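**Ticket 157 – Cell 2, block transfer: left hand stopping short of pickup**

Site: Gundale
Line: Jastex trial bench
Raised by: day shift, bench operators
Priority: medium
Status: open, workaround in place

**Reported problem**

Since the Saturday changeover the left arm on Cell 2 stops before it gets to the block and waits for someone to press Continue. It doesn't fault. The light stays green, so from the packing side it looks like the cell is still working. One operator pressed Continue 26 times in a shift.

Before the cell went in, two of us did this job by hand and swapped every hour. Now one person looks after the cell and also does the labels at the next bench. Every stop means walking back over, and the labels fall behind.

**What we checked**

- Restarted the Grostia controller. Same behaviour.
- Slowed the left arm to half speed. Fewer stops, but the rate was too low for the afternoon run.
- Swapped the left and right programs. The stops stayed with the left arm.
- Checked the cable tie and the connector on the left mount. Both tight.
- Pressed the tape back down on the mat.

Left arm, both views, with the red block on the tape cross:
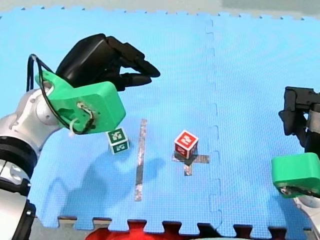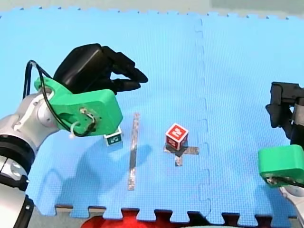

**Log**

7:40 am – Cell started, first stop on the fourth cycle. Pressed Continue, cycle finished normally.

8:15 am – Three stops close together. Moved the start position further from the tape strip. No change.

9:30 am – Rang Sisodia support. They asked for the controller log and the wait setting. The wait was set to 200 milliseconds. They said that's the factory value and that it was probably reset in the changeover. Nobody on days knew it had ever been anything else.

10:05 am – Found the old value in the night shift notebook. It had been raised months ago, but the change was never put in the system. Entered it again and ran the cell.

11:20 am – One stop since the change. Left it running through lunch with someone at the bench.

1:50 pm – Two more stops, both when the block had been put down by hand and wasn't square to the cross. Squared it up and the cell carried on.

**Workaround for now**

1. Set the wait to the value in the night shift notebook (page is flagged).
2. When you place a block by hand, line it up with the arms of the cross.
3. Press Stop and wait for both arms to finish moving before you reach over the mat.
4. If it stops more than twice in an hour, write down the time and leave a note on this ticket.

**Still to do**

- Sisodia to confirm whether the changeover wipes the wait setting every time. If it does, we need it on the changeover sheet.
- Make the light go amber when the arm is waiting. Operators have asked for this since the first week. Green should mean you can turn your back on it.
- Decide who owns the settings. Days and nights have both been changing them, and the only record is a paper notebook that lives in a drawer.
- Look at staffing on the afternoon run. The plan assumed the cell could be left alone for most of an hour. It can't yet, and the person on it shouldn't be marked down for late labels while this ticket is open.

**Comment, night shift**

Notebook value is right for the current blocks. We went up in small steps until the stops went away, then left it. Please don't go back to half speed – it pushes the unfinished trays onto us and we start the shift behind. Happy to type the notebook up if someone gives us the time to do it.

**Comment, day shift**

Agreed on speed. Keeping this open until Sisodia answers on the reset.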